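Narrow road with no centre line, who moves over? 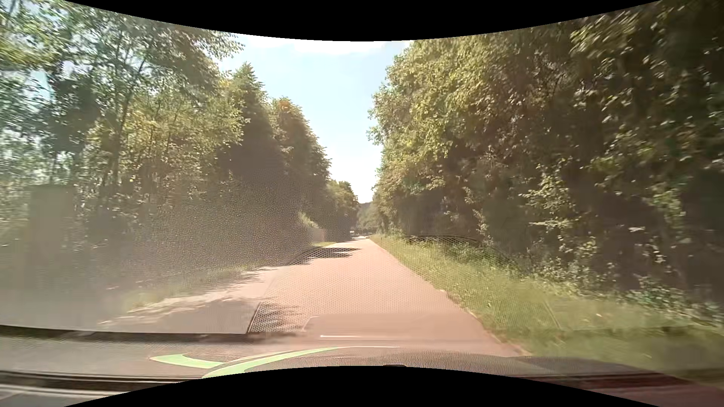
The road in question, mid-morning, trees on both sides.

Posted by gravelfoot

We moved out past Brornbridge in July and the way into town is a narrow paved road with no centre line and no edge lines. Tall trees on the left and a solid wall of them on the right. When the sun is out the shadows lie right across the left half and I find it hard to tell where the pavement stops. There is a pale bit beside the road on the left that I have been using to pull over on, but I don't know if it's meant for that. What do people do when they meet a truck? And can I ask the council to paint lines?

Myfanwy Harries

I've driven roads like this for over 20 years. Slow down well before you meet, not when you are alongside. If there's a wide spot on your side, pull into it and stop. If it's on the other driver's side, hang back and let them use it. With a loaded truck I give way every time, as they can't put their wheels on a soft shoulder safely.

Check the pale bit on foot before you rely on it. Some of them are old gravel with a decent base and some are just dust over clay, and you'll sink after rain. Look for a drop between the pavement and the dirt as well. Anything deeper than your hand is wide will grab a tire.

For the shade, turn your headlights on, even at noon. You won't see much better but the other driver will see you. Clean the inside of the windshield too. Low sun through a film of dust is half the trouble.

Perden

Just honk at the bends.

Cladimach Rd resident

On the lines, we asked for them on ours and were told the pavement was too narrow for a centre line. They did offer edge lines and reflector posts. Our stretch is 2445 metres and we got posts on the worst 200. You need to write in with the road name and the nearest house number. Phoning got us nowhere. Ask about trimming branches in the same letter, it's a different crew but the same office.

Comments

gwilliam_k: Second the headlights.

gravelfoot: Walked it this morning, it's hard gravel for the most part. Thanks Myfanwy.

tilly: What about cyclists? Same road, no shoulder.

Myfanwy Harries: Wait behind until you can see far enough ahead, then give them the whole other side.

Last updated November 15, 2025

Contact us | Copyright Gwilliam Community Help | Back to top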